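6.2 Gripper won't let go of cloth (fault 3555)

Applies to Citex folding cells with the Allura two-finger gripper. Fault 3555 = open command sent, fingers didn't reach open position in time. Usually fabric caught at the tips. Sometimes a worn pad.

CAUTION: Fingers can spring open when the jam clears. Hands out of the gap until step 3 is done.

1. Press STOP on the pendant. Not pause. Pause keeps grip force on.
2. Read the grip force before you reset anything. Normal for towels and fleece is 62. Higher than that, write it down, you'll need it for 6.3.
3. Turn the key to MANUAL, wait for the amber light.
4. Look at the tips from the wrist camera view. You want to know where the cloth goes in between them, and if any has been pulled down into the gap.

Soft fabric pinched at the closed tips, with a crease dipping between the fingers:
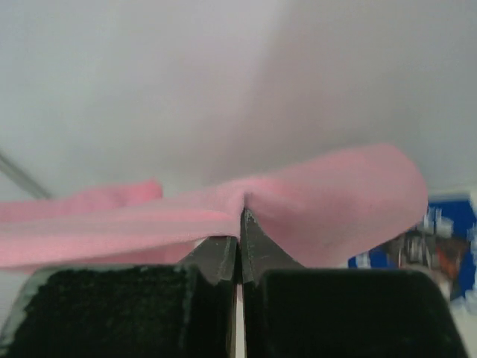
5. Support the cloth from underneath with one hand, clear of the fingers. Do not pull sideways, it drags the pad off its backing.
6. Jog open in small steps. Stop if you hear the motor strain.
7. Still stuck after 3 tries? Power off at the cabinet, use the release screw on the side of the gripper body. 2 turns, no more.
8. Check both pads for loose threads and lint. Brush only, no solvent.
9. Reset the fault, run one empty cycle at slow speed.

Note: at the Endivdale site the fault came back untill the pads were changed. Order pads thru Esposito, both sides together.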